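Snacks on the bed – how do you lot keep the sheets clean?

Started by shobha_raju, 3/4/21
Replies: 5 | Views: 679

shobha_raju wrote:
Right, I need a sensible answer because my sister and I have been going round in circles on this. We do our snack sorting on the bed. The kitchen table is always covered in her college stuff and the bed is the only flat bit of the flat that's free. I put the pale blue character sheet over the good cover first and tip everything out on to it – red packets, the shiny purple ones, whatever came in the parcel – then sort into eat now, share and save.

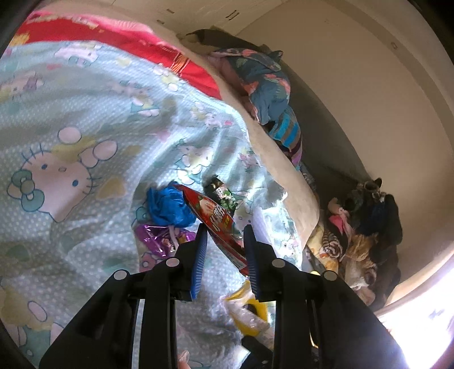 Urho J: Never on the bed, sorry. We had crumbs down the side of the mattress for months and I still find sesame seeds. Get a tray from Penstead or anywhere and do it on the floor.

shobha_raju wrote:
But nothing gets opened on the bed! That's the rule. It's all sealed when it's sorted, and anything already open goes straight to the kitchen.

Lesego wrote:
I'm with Shobha on this one. A throw sheet over the top is fine so long as you lift it by the corners afterwards and shake it out of the window. What I wouldn't do is use the same sheet you sleep on. Is yours a spare?

shobha_raju wrote:
It's a spare, an old single that doesn't fit anything now. The cover underneath is beige and velvety and marks if you so much as look at it, so the spare stays on whenever we're sitting up there. I only spread it over the near side because that's where we end up. Same place last night: 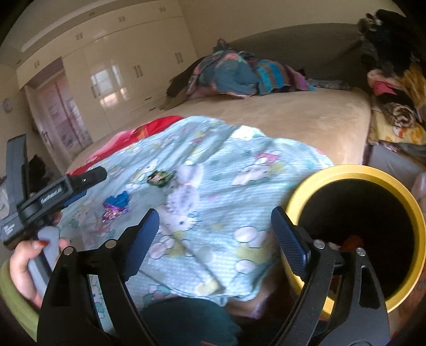
Odds and ends left on the spare sheet, lavender plush included.

karthik_p wrote:
Shiny wrappers are the worst for this, they slide under the pillows and then you hear them crackling at two in the morning. I keep a bowl next to me and every empty goes in it the second it's finished. Also take the small stuff off before you shake the sheet out. I lost a badge into next door's hedge in May and never got it back.

Urho J wrote:
See, a bowl, a spare sheet, a rule about opening things... or you could use the floor. But fair enough, if it's all sealed I'll let you off. What do you wash the spare on? Ours went bobbly at 60.

shobha_raju wrote:
40 with the towels, and no softener. I'm stealing the bowl idea. My sister says she suggested it ages ago – she did not.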